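Section 4: Setting up your basket

I run the Bratdale veg share with Tahmineh Zarei, and this is how I like a basket set up before pick-up.

1. Wipe the table down and put the basket in the middle. I use a shallow round wicker one – deep ones squash whatever's on the bottom.

2. Lay your veg out beside it first so you can see what you've got. Leafy things on one side, please!

3. Heavy stuff goes in before anything soft. Capsicums are tough enough to go early (I love a yellow one).

Note: a basket holds 9 pieces comfortably. Parviz Soltani swears he's fitted more, but I had to clean up after him.
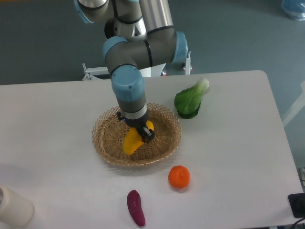
4. Tuck bok choy in with the stem end down and let the leaves flop over the rim.

5. Mandarins go on last, wherever there's a gap.

Caution: don't carry it by the rim once it's full. Get both hands underneath – I've lost a good eggplant that way.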